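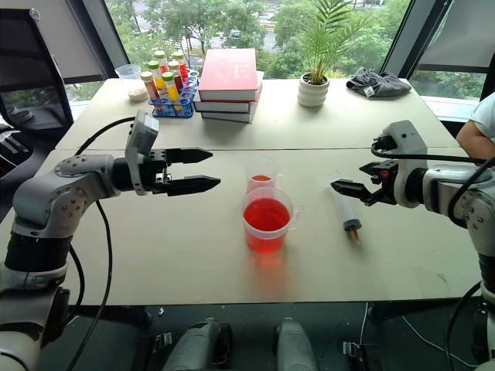 Measuring cups, red liquid and the syringe on the white tables by the windows.

Measuring colored water: syringe or cup?

vgasser26
Posted Feb 18, 2019
I'm setting up a pouring and measuring table for a community science afternoon. So far I have a big clear jug with a handle, a smaller one of the same sort, and a plastic syringe. The water is dyed red. Do I let people pour from jug to jug, or have them use the syringe for everything?

Puspita I.
Use both. Pour the bulk, then finish with the syringe. If you need 1,000 ml moved and all you have is a syringe, people will quit halfway.

konrad_b
I would skip the syringe. Kids squirt them. A small cup with clear lines is enough to teach reading a level.

Puspita I.
A cup is fine for 200 ml. It is no good for 7 ml. The lines are too far apart at the bottom, and with a shallow layer in a wide cup you are guessing.

konrad_b
Then don't ask them to measure 7 ml. It's an open afternoon, not a chemistry class.

HHofstetter
I've run this with both. Things I would do again:
Put the big jug near the front edge where short people can reach the handle.
Have them get their eyes down to the level before they read it.
Keep paper towels on the table, not in a cupboard.
Red shows up well against a white top, but wipe spills right away. Our old tables still have pink spots from June.

svenja_pf
What dye are you using? Some food colors stain plastic too. We had a set of cups from Thaler that went cloudy pink and never came clean.

vgasser26
Plain red food coloring, a few drops per jug. I haven't checked the cups for staining.

svenja_pf
Leave some in one overnight before you do the whole set. Beet juice rinses out easier, but it smells after a day.

HHofstetter
I disagree on beet juice. It marked our tables worse than the food coloring did.

vgasser26
OK, food coloring it is. I'll pour for the large amounts and keep the syringe for the last few ml. Konrad, I'll put one adult on the syringe.

konrad_b
Fine by me. Bring a spare shirt.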